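Skirkon hand-held grippers, the pair
Reviewed by Imelda Umali

I paid $272 for two black claws, so please read the rest as the work of someone who wants them to be good.

Mostly they are. The linkages move together without slop, and the ribbed blue pads hang on to beads far better than the smooth ones on my old Clirko set. My test was sorting a heap of bracelets into a shallow cardboard box. Large round beads are easy. Thin bangles lying flat on a bedsheet are a lesson in humility, and I would budget 4 tries for each.
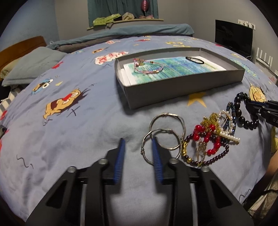
What I'd change

The jaws are wide, and when you go after something small they hide it from you. My wrists complained after 50 minutes. The manual gives pad replacement 7 pages and calibration one paragraph, written by somebody in a hurry.

Should you buy them?

If you collect demonstrations for a living, yes. If you only want your jewelry put away, your fingers are cheaper and already calibrated.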